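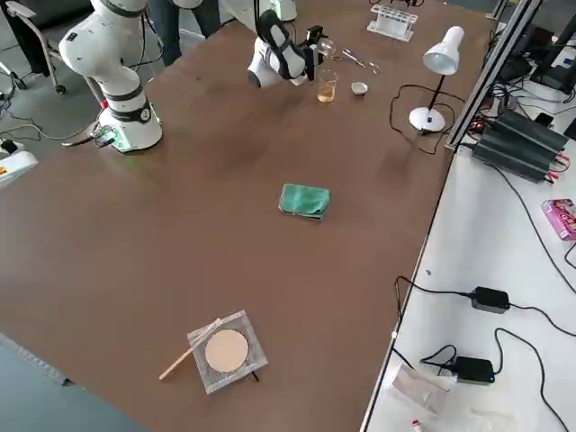
Glass funnel, beaker and evaporating dish on the bench

Stockroom and Prep Assistant (part time), Gurkville

Trirnska Science Center is hiring a stockroom and prep assistant for the coming school year. We run hands-on chemistry and earth science classes for grades 6 to 12. Last year 2,128 students came through, most of them on half-day visits.

The job is 14 hours a week, mornings only, starting in August. Most of the work is done before classes arrive and after they leave.

What you will do
Wash, dry and put away glassware
Make up simple solutions from written instructions
Fill and label class kits
Check deliveries from our supplier, Qudah, against the order sheet
Keep the stock list current (around 700 items)
Report breakages and low supplies to the lab manager

What we ask for
High school diploma or GED
Able to lift 40 pounds and stand for most of a shift
Careful with labels and records
One year of lab, kitchen or pharmacy work is helpful - we will train the right person

A background check is required. You do not need a science degree, and you will not be asked to teach.

Pay is hourly and depends on experience. Parking is free, and the Rellier Avenue bus stops at the front gate.

To apply, send a resume and a short note about your past work to the front office, 843 Rellier Avenue, Gurkville, or drop them off before 4 p.m. Applications close at the end of June. Interviews will be held in July - please tell us if there are mornings you can't make.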